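Março, caderno da casa

Cheguei às 2 da tarde com as malas e a caixa dos livros.

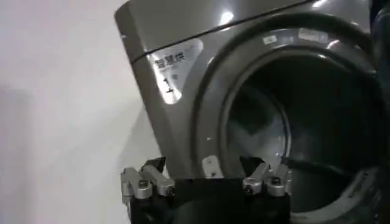

Quanto tempo se leva a habituar a uma casa nova? Da última vez levei cinco meses, e só dei por isso quando deixei de procurar o interruptor no sítio errado.

Desta vez não sei. O apartamento fica no segundo andar de um prédio com a data 1847 gravada por cima da porta, numa pedra que já perdeu um canto. A escada é estreita e o corrimão abana no último lanço. O vizinho de baixo tem um cão que ladra quando se passa com sacos e fica calado quando se passa de mãos vazias. Subi a escada tantas vezes hoje que ele acabou por desistir.

A mudança ficou a cargo da Etadus. Vieram à hora marcada, descarregaram tudo e foram-se embora antes de eu perceber que a caixa dos talheres estava no fundo de uma pilha no quarto. Jantei uma sandes e uma maçã. O candeeiro da sala veio inteiro, o espelho também. A estante da Minel perdeu um parafuso e está encostada à parede até eu arranjar outro igual.

A rua é mais barulhenta do que me pareceu na visita. O autocarro para Trolbridge pára mesmo em frente e os travões chiam. Com a janela fechada ouve-se menos. De manhã cheira a pão, porque a padaria Khattak tem o forno nas traseiras, do lado do meu quarto. Já lá tinha ido quando vim buscar as chaves e comprei um pão de centeio que durou quatro dias. Vou voltar amanhã cedo.

Falta tratar do contrato da água, que continua em nome do inquilino anterior. Liguei e estive 40 minutos à espera para me dizerem que tenho de ir ao balcão com a leitura do contador. O contador está no patamar, atrás de uma portinhola que só abre com uma chave de fendas. A chave de fendas está na caixa das ferramentas, que ainda não encontrei.

Quanto aos livros, pus os dicionários no chão, ao lado da cama, e o resto fica encaixotado. Na casa antiga estavam por ordem de tamanho e nunca encontrava nada. Aqui queria arrumá-los por assunto, mas isso fica para quando a estante estiver de pé.

Ao fim da tarde sentei-me na cozinha sem fazer nada durante um bocado. A luz entra de lado e apanha a mesa toda. Na casa antiga a cozinha era virada a norte e acendia-se o candeeiro às quatro no inverno. Pensei em pôr um vaso de salsa no parapeito. Também pensei em telefonar à minha irmã, mas já era tarde e ela levanta-se às cinco para trabalhar.

Para amanhã: pão, parafuso, cortina para o quarto, devolver a chave da caixa do correio antiga. Perguntar no prédio em que dia se põe o lixo na rua.

Vou dormir com as meias calçadas, que os cobertores também não apareceram.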